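Chapter 4
Who Sweeps Up? Automation and the Small Jobs

When I started at Kernedura we had 25 people on the packing floor and one very old conveyor, and I loved that conveyor (it squeaked, but you always knew where you were with it). Then the Clustik line arrived one October, and by the spring my job had the same title and almost none of the same tasks in it. I still clocked on at the same time. I still hung my coat on the same hook. But I'd stopped lifting trays and started watching them.

I'm telling you this because most books on automation begin with the big question — will the machines take our jobs? — and I'd like to begin with a smaller one. What happens to the bits of work that were never written down? Nobody's job sheet at Kernedura said "clear up the broken plastic", yet somebody did it dozens of times a shift, usually while talking about something else.
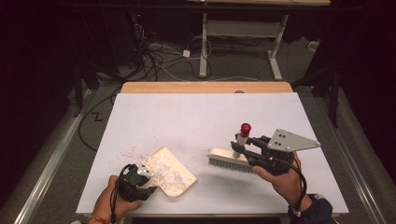

Managers tend to be surprised by how much skill is hiding in a job like that. You tilt your wrist a little, you slow down near the edge, you go back for the bits that got away, and you do it all without a thought! Try writing it out as a set of steps for someone who has never held a brush and you'll fill 2 pages before you reach the bin. I had a go at it one evening for this chapter and gave up at the part about corners.

So the people who know these jobs best end up as teachers, whether they asked to or not. At Yau, where I went next, the cleaning crew were brought in to help plan the new system, and they were brilliant at it. They were also paid exactly what they'd been paid before, and we'll come back to that in the section on grading and pay.

Before you read on, pick a job you know well and list the small tasks inside it. Keep the list handy, as you'll need it for the Flolden case study at the end of the chapter.

4.1 Tasks, jobs and the gap between them

A job is a bundle of tasks, and machines are nearly always bought to do tasks.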